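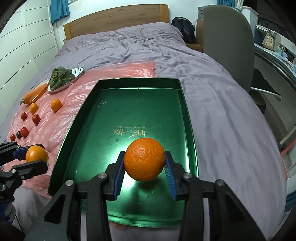
Laranja sobre um tabuleiro verde-escuro.

Como aplicar um peeling químico superficial em casa

Este guia aplica-se a peelings superficiais de venda livre, com ácido glicólico ou ácido lático em baixa concentração. Os peelings médios e profundos, incluindo os de ácido tricloroacético, são atos clínicos e ficam fora do âmbito desta página. O texto foi redigido por Vibeke Kvaran e revisto por Pejman Mahmoudi em julho.

Antes de começar

Confirme que não se encontra em nenhuma destas situações: gravidez ou amamentação sem parecer médico, herpes labial ativo, feridas abertas, queimadura solar, eczema na zona a tratar, tratamento com isotretinoína oral em curso ou terminado recentemente. Em caso de dúvida, consulte um dermatologista.

Suspenda os retinoides tópicos e os esfoliantes físicos três dias antes. Não faça depilação com cera na zona durante o mesmo período.

Material

Solução de peeling com a concentração e o pH indicados no rótulo
Gel de limpeza sem ácidos nem partículas
Vaselina
Compressas de gaze ou pincel em leque
Taça com 500 ml de água à temperatura ambiente
Cronómetro
Creme hidratante sem perfume
Protetor solar de largo espetro, FPS 50

Teste de tolerância

Aplique uma pequena quantidade atrás da orelha ou na face interna do antebraço. Respeite o tempo mínimo do rótulo, retire com água e aguarde 48 horas. Se surgirem bolhas, edema ou vermelhidão persistente, não utilize o produto no rosto.

Aplicação

1. Lave o rosto com o gel de limpeza e seque sem esfregar. A pele deve estar completamente seca, pois a humidade residual torna a penetração irregular.

2. Aplique vaselina nos cantos dos olhos, nas asas do nariz e no contorno dos lábios.

3. Verta a solução num recipiente de vidro. Humedeça a gaze e esprema o excesso.

4. Comece pela testa e siga para as faces, o queixo e, por último, o nariz. Passe uma única camada. Não cubra as pálpebras.

5. Inicie o cronómetro logo no início da aplicação. Na primeira sessão, use o tempo mínimo indicado pelo fabricante, mesmo que não sinta nada.

6. Retire com água abundante. Alguns produtos exigem uma solução neutralizante própria; nesse caso, siga a ordem indicada no folheto.

7. Seque com uma toalha limpa, por pressão, e aplique o creme hidratante.

Um formigueiro ligeiro é esperado. Ardor intenso, dor ou manchas esbranquiçadas obrigam a interromper de imediato, qualquer que seja o tempo decorrido.

Cuidados posteriores

Aplique o protetor solar todas as manhãs e renove-o a cada 2 horas em caso de exposição. Evite sauna, piscina e exercício intenso no primeiro dia. Não arranque a pele que descama. Retome os retinoides apenas quando a descamação e a sensibilidade tiverem desaparecido.

Intervalo entre sessões

Deixe passar pelo menos duas semanas. Se a pele continuar sensível ou avermelhada no fim desse prazo, adie a sessão seguinte. Aumente apenas um parâmetro de cada vez, a concentração ou o tempo de contacto.

Conservação

Guarde o frasco fechado, na vertical, ao abrigo da luz e fora do alcance das crianças. Não devolva ao frasco o produto já vertido.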